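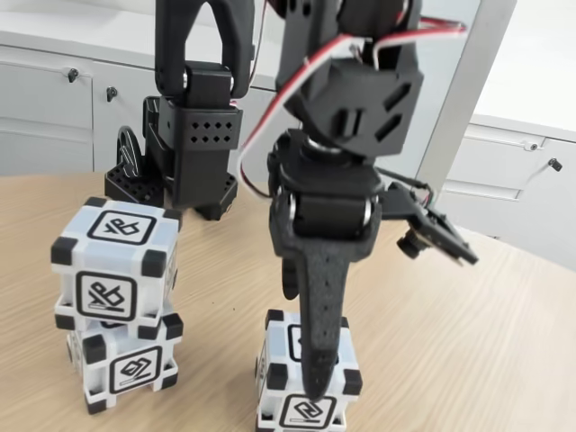

Marker cubes, stack of two plus a single

Etenby Play & Table Support — Cube Desk
Ticket 368 — cubes won't stack straight
Opened by: Sanaa Kettani
Status: open

Hi all! So I've got the white cubes with the black corners, and my stacks keep ending up crooked. Put one on top of another and the upper one sits a little askew, and by the third I'm holding my breath. I wiped the corners with a damp cloth — no change. Turned the bottom cube so a different symbol faced front, no change either.

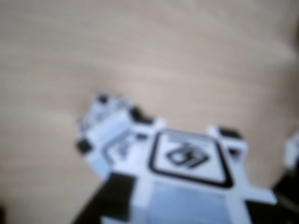
Bustard Workshop Team

Reply from Toon Geerts, 3:43 pm
Hi Sanaa, can you try them on another surface? And press each corner cap with your thumb, one of them might be sitting proud.

Sanaa again. Okay, did both! I moved a pair to the kitchen counter and got the same lean, so I'm letting the wood tabletop off the hook. The caps were more interesting — 2 of them on one cube felt higher than the rest. I pushed them down hard and one clicked (yay), the other didn't budge.
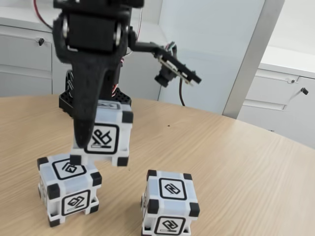

With that cube on the bottom the lean is worse, with it on top I can hardly tell. So I'm keeping it on top for now. Could Driss send me a spare set of caps? Black please, same rounded kind. I'm in after lunch most of May.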